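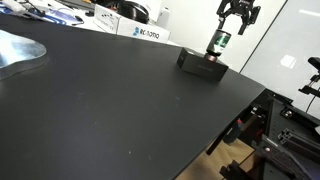 The bench in Room 4 was checked against the shared workbench list on 05/08/2023, top to bottom, with comments under each item. Nothing was moved for the check. The black top has some pale dust marks on it, mostly toward the near side, and the container with the green and white label is over the small black box near the far side, so item 3 was looked at with both of those where they were. Marks used are OK, FIX and WATCH. FIX means it has to be done before the bench is signed out again. WATCH means it can wait for the next check but somebody should keep an eye on it.

Checklist: shared workbench, Room 4
Building: Dalgleish
Checked by: Morven Purves
Last check: July

SECTION A. BENCH TOP

1. Top is level and does not rock when leaned on.
OK. Leaned on all corners. No movement.

2. Surface is free of cuts, burns and lifted edges.
OK. I ran a hand along the front edge and found nothing sharp.

3. Surface is clean.
FIX. Fine dust. It does not look like much but it gets under small parts and they stop sitting flat. Wipe with a damp cloth, then a dry one. No spray cleaner on this top — it left streaks last year and they took a long time to get off.

4. Loose sheet material is put away.
FIX. There is a clear sheet with a wavy edge lying at the left side. If it is in use, it needs a flat spot of its own. If it is scrap, it goes in the plastics bin by the door. A clear sheet on a bench is easy to miss and easy to put an elbow on.

5. Nothing hangs over the front edge.
OK.

SECTION B. CONTAINERS AND SMALL ITEMS

6. Every container has a label.
OK. Labels are on. Anything poured into a second container needs its own label too, with the name of the contents and the date. The Trosar stickers in the drawer are fine for this. Masking tape is not, it falls off.

7. Lids are closed when not in use.
OK.

8. Containers stand on a flat, steady base.
WATCH. Standing a small round container on top of a box is allowed on this bench as long as the box is low, does not slide, and is wider than whatever is on it. Keep the box well in from the edge. Two things stacked is the limit. 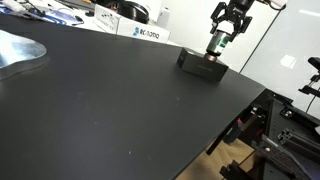
The same rule goes for glass, but put a mat under it. The Narari mats are in the bottom drawer. One of them has a curled corner and should be thrown out, and I have added it to the order list.

9. No food or drink on the bench or the desk behind it.
OK. This was a FIX in July. Thank you to whoever moved the mugs.

SECTION C. DESK BEHIND THE BENCH

10. Desk is tidy enough to find things on.
FIX. It is crowded. Papers, packets, a cardboard box and other small things are all sharing one surface. Papers go in the tray. Empty boxes get flattened and taken down to recycling. If a box still has something in it, close the flaps and put it on the shelf.

11. Wires and cables are coiled and tied.
FIX. Any loose wires should go in the wire drawer, tied. Ties are in the same drawer. Please do not use rubber bands, they go sticky.

12. Bottles are upright with the name facing out.
WATCH. Turn the white one on the desk so the name can be read from the bench.

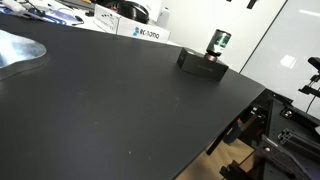 Bench top, box and container, with the desk behind. Items 8, 10 and 11.

SECTION D. FLOOR AND UNDER THE BENCH

13. Metal frame is tight, no missing bolts.
OK. Checked by hand and with the key. One bolt at the back took a quarter turn.

14. Floor in front of the bench is clear.
OK at the time of the check. Bags belong on the hooks.

15. Walkway is at least 600 mm wide.
OK. Measured at the narrowest point.

SECTION E. WALLS, LIGHTS AND POWER

16. Wall fixtures are firm.
OK.

17. Lights work and do not flicker.
OK. There is some glare off the white panel if you sit at the right end. Not a safety problem. If it bothers you, move your stool left.

18. Power cords are not pinched or frayed.
OK. I looked along the full length of each one I could reach. The one behind the desk I could only see part of, so please check it when the desk is next pulled out.

19. Emergency number is posted and readable.
WATCH. Extension 1915. The card is fading and I will print another one.

20. First aid box is stocked.
FIX. Short on small bandages. The eye wash is in date. Uvo refill packs can be ordered through the front office and take up to 3 weeks, so put the order in now and borrow from the next room until it comes.

WHAT NEEDS DOING

Wipe down the bench top (item 3).
Put away or throw out the clear sheet (item 4).
Clear and sort the desk (item 10).
Tie up loose wires (item 11).
Order bandages (item 20).

The first four are a short job for one person with a cloth and an empty tray. Initial each one on the paper copy when it is done, with the time. The paper copy is on the clipboard inside the door. If you find something that is not on the list, write it on the back of the sheet and leave it for me. Do not cross out a FIX unless you did the work yourself or saw it done.

Comment on item 8: I was asked whether the stacking rule covers items left out overnight. It does not. Anything stacked comes down at the end of the day and goes back on the shelf.

Comment on item 15: measure with the stools pushed in and then again with them out. Write down the smaller number.

Signed, M. Purves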